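Removing grey scuff marks from a polypropylene storage tub without dulling it

Asked by Shahram Tehrani in Cleaning and Care
3 answers, 449 views

I have a set of heavy grey storage tubs, moulded polypropylene according to the recycling mark (PP, triangle 5). They have been used for tools and the inside faces are now covered in pale marks. Washing-up liquid and a nylon brush took off the loose dirt but made no difference to the marks. White spirit made no difference either. Once the surface dries they look the same as before.

Is this residue that needs a stronger solvent, or is the plastic itself damaged? If it is damaged, can it be polished? I would like to use two of them for dry pet food, so I don't want to leave anything in there that shouldn't be.

Answer from Decha Sombatkul
Marked as accepted

You have two different kinds of mark and they need separating before you do anything else.

Transfer marks are material left on top of the plastic by whatever rubbed against it. They are usually darker than the tub, or a different colour, and you can feel a slight ridge with a fingernail. A damp melamine sponge removes most of them.

Abrasion marks are scratches in the plastic itself. On grey polypropylene they look pale because the roughened surface scatters light. They nearly disappear when wet and come back on drying. From what you say about drying, yours are mostly this kind. No solvent will shift them.

Test: wipe a patch with a few drops of water and look at it from a low angle. If the mark fades, it is abrasion. If it stays put, it is transfer.

Polishing polypropylene is poor value. It is soft and waxy, it drags under a buffing wheel, and it smears as soon as it warms up. I tried a 6 inch wheel on a Clamska tub and the result was worse than the original. A heat gun held well back and kept moving will close up fine scratches on a flat panel, but on a tub the walls tend to bow. I would not do it on anything with a lid that has to fit.

For pet food, leave the scratches alone and use a liner bag. Scratched plastic holds fat and smells, and you will not get it properly clean again afterwards.

Comment from Nesrin Keskin: Does the same apply to polyethylene?
Reply from Decha Sombatkul: Yes, more or less. It is softer still and melts at a lower temperature, so be more careful with the heat gun.

Answer from Pongsak Rojanasak

Cream cleaner. Works on everything in my kitchen.

Comment from Decha Sombatkul: Cream cleaner is an abrasive. It will take off transfer marks and add fine scratches of its own.

Answer from Boonsong Noiphan

Agree with the accepted answer on abrasion. I would add that the floor of a tub nearly always goes first, and cloudy patches there are normal wear on a bin that has had hard objects dragged across it. 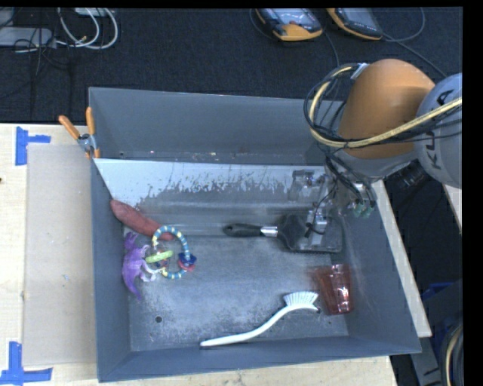
Trim restorer, the sort sold for car bumpers, will darken the pale areas for a while. I used the Relten one on the outside of a tub and it lasted until August. It leaves an oily film, so keep it off any surface that touches food, and off the rim if you stack them. Wash at no more than 63 degrees. Mine went through a cycle at 68 and the lids have not seated since.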